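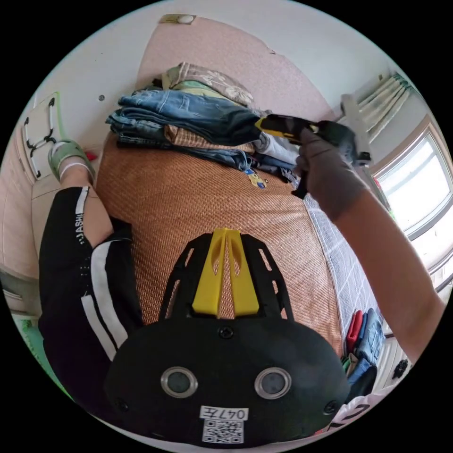
The denim middle of the pile.

Our March request for folding methods brought in 51 replies, most of them about jeans and several of them heated. The Cù household tips we ran last time were mild stuff by comparison.

The main quarrel is over the thirds fold. You lay the jeans back side up, bring one leg across the other, and go up from the hem in three turns. Pratov readers swear by it. Nostetti readers do it in halves and regard thirds as showing off.

A bed with a woven mat on it makes a decent folding table – firm enough to press a crease on, and low enough to ruin your back after 30 minutes.

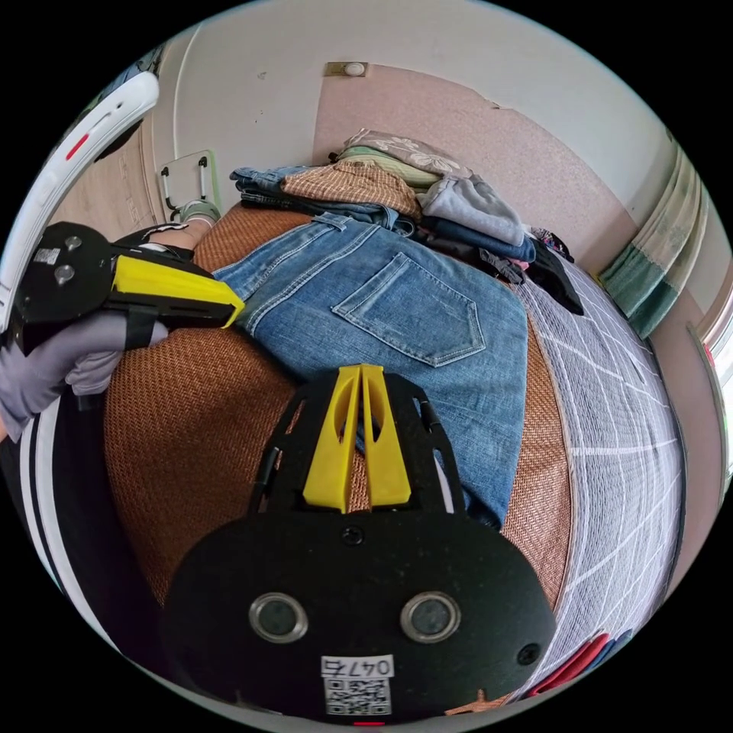
Do jeans need to be buttoned before folding?
Only if the waistband keeps flapping open. Otherwise zip them and leave it there.

Stacking is a separate problem. Heavy denim belongs at the bottom, thin shirts on top, and everyone knows this and puts the jeans wherever there's room. We suggest 2 short stacks over one tall one, having lost several tall ones.
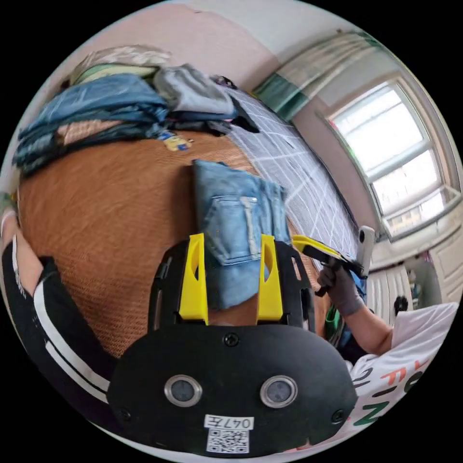 Prerkulex writes that all of this is wasted effort, that jeans were meant to hang over a chair, and that the chair has never once complained. More replies next issue.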